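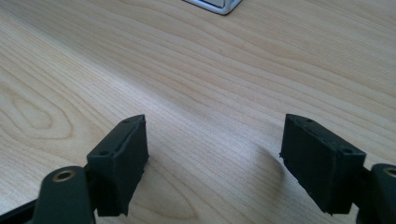 Kategorie: Konferenztechnik > Diplomatie und Verhandlung > Sprechstellen

Nultenine Ladetance, Delegiertensprechstelle, kabelgebunden
Artikelnummer 3757

Die Ladetance ist eine Tischsprechstelle für zwei- und mehrseitige Verhandlungen mit Simultanverdolmetschung. Sie wird in Außenministerien, Vertretungen und Tagungsstätten eingesetzt, in denen Funkstrecken aus Gründen der Vertraulichkeit nicht zugelassen sind. Ein Funkmodul ist weder eingebaut noch nachrüstbar.

Pro Strang lassen sich bis zu 60 Sprechstellen in Reihe anschließen. Die Stromversorgung erfolgt über die Systemleitung. Fällt eine Sprechstelle aus, bleiben die übrigen Plätze des Strangs in Betrieb, sofern die Verkabelung als Ring ausgeführt ist. Für den Betrieb ist die Zentraleinheit Mirani erforderlich (nicht im Lieferumfang).

Die Rednerliste wird am Vorsitzplatz oder über die Software Cernent geführt. Einstellbar sind freie Wortmeldung, Worterteilung durch den Vorsitz und paritätischer Wechsel zwischen zwei Delegationen. Im paritätischen Modus wird die Redezeit je Delegation summiert und auf dem Display des Vorsitzes angezeigt. Der Vorsitz kann alle Mikrofone gleichzeitig sperren.
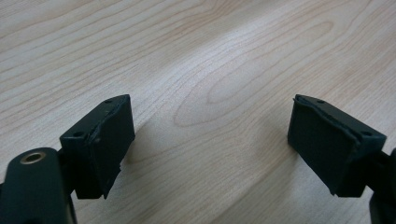 Die Audioübertragung zwischen Sprechstelle und Zentraleinheit ist verschlüsselt. Die Schlüssel werden bei jedem Systemstart neu erzeugt und nicht gespeichert. Eine Aufzeichnung ist ab Werk deaktiviert und kann nur am Gerät Mirani mit Schlüsselschalter freigegeben werden.

Technische Daten
Breite: 174 mm
Tiefe: 80 mm
Mikrofon: Schwanenhals, Niere, verriegelbar
Kopfhörerausgang: 3,5 mm, Lautstärke getrennt regelbar
Kanalwahl: Originalton und Dolmetschkanäle, Taster mit Anzeige
Anschluss: zwei Systembuchsen, rückseitig
Aufstellung: frei stehend, Einbaurahmen als Zubehör

Lieferumfang: Sprechstelle, Mikrofon, Systemkabel, Kurzanleitung (Deutsch, Englisch, Französisch, Russisch). Namensschildhalter bitte gesondert bestellen. Ab Firmwarestand November entfällt die manuelle Adressierung; ältere Geräte können gemischt betrieben werden, müssen aber vorher aktualisiert werden.

Ähnliche Artikel
Zentraleinheit Mirani
Lizenz Cernent, Einzelplatz
Vorsitzsprechstelle Ladetance V
Dolmetscherpult Ladetance D
Einbaurahmen für Ladetance
Transportkoffer für zehn Sprechstellen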